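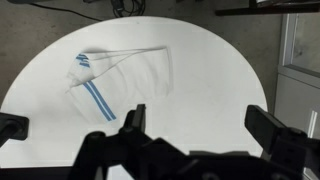 White garment with blue stripes on the white table, jaws open. Wrist camera view.

Workshop tips: comparing grippers on laundry

These notes cover bench trials of two-jaw grippers on soft goods. The two sets of jaws compared were the Prerkik narrow pair and the Dralledier wide pair, both on the same arm and controller.

Start with the garment crumpled. A flat garment gives the jaws no ridge to close on, and the results say more about the table than the gripper. Drop it from the same height each time and leave it where it lands.

Set the table height before anything else. With the Prerkik jaws, stop the tips 2 mm above the surface. The Dralledier pair has a softer pad and can touch down, but slow the last part of the descent or the pad drags the cloth sideways.

White on white is the hard case for the camera. Stripes and drawstrings give it something to find, so a plain white T-shirt should be tested separately. Fix the exposure by hand – auto exposure shifts when the black jaws move across the view.

Keep drawstrings out of the grip. A cord between the pads holds them apart and the cloth slips out under it. If a pick includes the cord, log it as its own category.

Run 10 picks per garment per jaw set. Wipe the pads with a dry cloth after every 5. Lint builds up faster on the soft pads and the grip drops off before it shows.

Closing speed matters less than force. Marin Halilović ran the Diltgate controller at full and half speed on the same shorts and got the same number of drops. Raising the force helped up to a point, after which the narrow jaws left creases that needed ironing.

Check the cable slack at the wrist with the arm at full reach, then again with the wrist turned all the way over. Tie the cable at the elbow, never at the gripper plate.

Replacement pads for both sets come from Escobedo. Change them after 400 picks or when the edge starts to round – whichever is first.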